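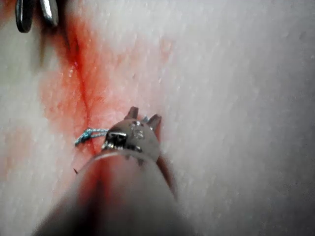

Small hospitals should keep their operating rooms

By Horacio Leiva
29 October 2018

The county wants to close surgery at the Reltthorpe hospital and send every patient to Ciltberg. I think this is a mistake.

The case for closing is easy to state. Reltthorpe did 797 operations last year and Ciltberg did 2,837. Surgeons who operate more often tend to get better at it, and one large unit costs less to staff than two. I accept both points for heart surgery and cancer surgery. Those patients should travel.

Hernias and gallbladders are another matter. So is a burst appendix at two in the morning, when the mountain road is closed four or five nights every winter. 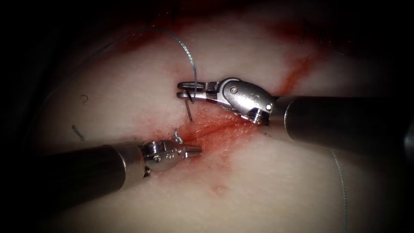 Two surgical instruments meet at an incision.

A hospital that cannot operate also loses other things. Anesthetists leave first, and the maternity ward goes soon after - it cannot run safely without them. Seidu Antwi, a retired nurse, made this point at the September hearing and got no answer.

The county could keep day surgery and emergencies in Reltthorpe and have the Ciltberg surgeons rotate through. It would cost more than closing. The 1,019 people who signed the petition know that, and they pay the same taxes as everyone in Ciltberg.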